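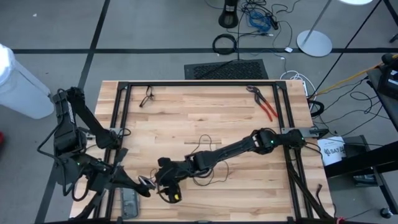

Two arms mounted over a butcher-block table.

Harora: A Restrained Portrait of a Divided Parish (Review)

The documentary Harora, directed by Kilian Imhof, opened in January to a limited release and has since become available to home audiences. It concerns a small mountain parish in which two congregations have shared one church building for 40 years, and it follows them through the winter in which that agreement is to be renewed. The subject has attracted strong opinions. The film itself is considerably calmer than the discussion it has produced.

Imhof divides the material into four chapters, each named after a part of the building. The first, "The Porch," is the most successful. It observes the half hour between the end of one service and the start of the next, when hymn books are exchanged, chairs are turned and members of both congregations pass one another in the doorway. There is no narration. The viewer is expected to learn from manners and small courtesies which families are on speaking terms.
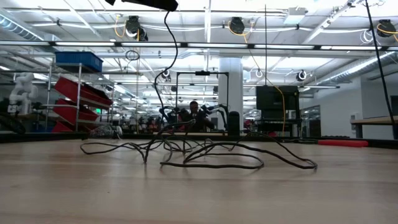

Photo: Riedl

The second and third chapters are less even. A long interview with a retired organist is allowed to run well past its natural end, and the account of the original agreement depends on letters read aloud over footage of snow. The letters are of real interest, in particular the exchange concerning the use of the bell at Easter, but the treatment makes them difficult to follow. A viewer without prior knowledge of the two traditions may need to watch this portion twice. The present reviewer did so.

It has been said that the film favors the older congregation. This objection deserves a fair hearing. The older congregation receives more speaking time, and its pastor is filmed at home with his family while his counterpart appears only in the church office. Against this, the most persuasive speech in the film belongs to a young woman of the newer congregation, who explains at the parish meeting why her grandparents refused to enter the building at all. Imhof leaves the speech uncut. Roughly 200 people are present in the hall, and the camera stays on her until she has taken her seat.

The meeting scene also settles the question of tone. A less patient director would have ended on the vote. Harora continues for a further 16 minutes, most of them spent on the repair of a leaking vestry roof, and members of both congregations are seen passing slates up the same ladder. Some viewers will find this too gentle. It is consistent with everything that precedes it, and the sound recording in these closing passages is excellent.

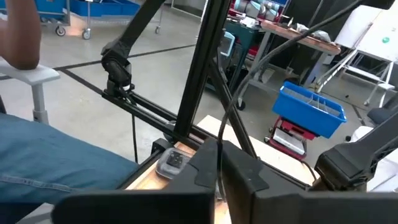 Is the film suitable for viewers with no religious background?
Most such viewers should manage well, provided they accept that terms of worship and church office are left unexplained.

The score, by the ensemble Plollura, is used sparingly and is best in the third chapter, where a single held note accompanies the lighting of the stove. The subtitles are accurate on the whole, although two hymn titles are rendered differently on their second appearance.

Harora is distributed by Tridiven and is recommended with the reservations noted above. A review of Imhof's earlier short film on pilgrim hostels will be published on this blog when a copy has been obtained.

Posted 14 August 2025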